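Storing a DVD and Blu-ray Box Set Collection
Household Tips > Living Room > Media

Long-running television series take up more room than most people allow for. A single animated show with ten or more seasons can fill a full shelf once specials and film-length episodes are included, and the boxes are rarely the same height from one release to the next. The notes below cover shelving, disc care and cataloguing.

Shelf dimensions
A standard DVD case is 190 mm high and 135 mm deep. A Blu-ray case is shorter, at 171 mm. Set the shelf spacing at 208 mm and both formats will fit with finger room above. Collector's tins and novelty packaging need measuring individually. Store them on the bottom shelf, flat if the lid is loose.

Shelves over 90 cm wide should have a centre support. Discs are light, but card slipcases with printed episode guides are not, and chipboard sags in the middle within a few years. The Hosard wall unit has a fixed centre upright. The Jornberg does not, and needs a bracket fitted from behind before loading.

Order on the shelf
Keep each series in broadcast order. Where the disc order differs from the broadcast order, as it often does with comedies that were shown out of sequence, write the correct order on a slip of paper and keep it inside the first case. Do not write on the disc or use adhesive labels, which can unbalance it in the drive.

Spin-offs go directly after the parent series. Films go after the season they follow.

Cleaning discs
1. Hold the disc by the outer edge and centre hole.
2. Blow off loose dust.
3. Wipe with a clean microfibre cloth in straight lines from the centre outwards. Never wipe in circles.
4. For fingerprints, dampen the cloth with distilled water. Dry fully before playing.

Toothpaste and furniture polish should not be used. Both are widely suggested for scratches. Toothpaste is abrasive, and polish leaves a film.

Freeing a disc from a tight hub
Press the centre of the hub with a thumb while lifting the disc at the edge with the other hand. If the disc bows, stop and press again. Cracks start at the centre hole. Replacement cases cost little and should be used for any hub with broken teeth.

Cataloguing
A spreadsheet is adequate for collections under 2,000 discs. Use one row per disc, with columns for series, season, disc number, episodes, region and shelf. Above that figure a database is easier to search. Keabetswe Cele keeps 2,984 discs in a database and records the shelf by letter and the position by number, leaving every tenth position free for later releases.

Check one shelf every August. Play two minutes from the start and two from the end of any disc that has not been used since the last check.

Before moving a unit
Empty it completely, starting from the top. Pack cases upright in small boxes and mark each box with its shelf letter. Lift any rug in the path and roll it with the pile inwards. Take the weight of the unit at both ends; dragging it loosens the cam fittings.

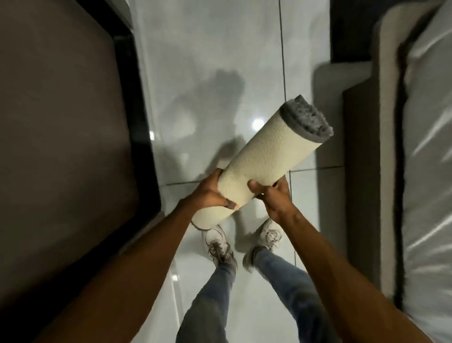

Rug rolled with the pile on the inside and the backing outwards.

Once the unit is in place, check it with a spirit level along the top and down one side. Refit the wall strap before any discs go back, then load from the bottom shelf up.

Sunlight
Printed spines fade, reds first. Keep the unit off any wall that receives direct sun, or fit a blind. The discs themselves should also be kept out of strong light, particularly recordable ones.

Related tips: Removing price stickers from card sleeves | Tidying cables behind a television | Cleaning a remote control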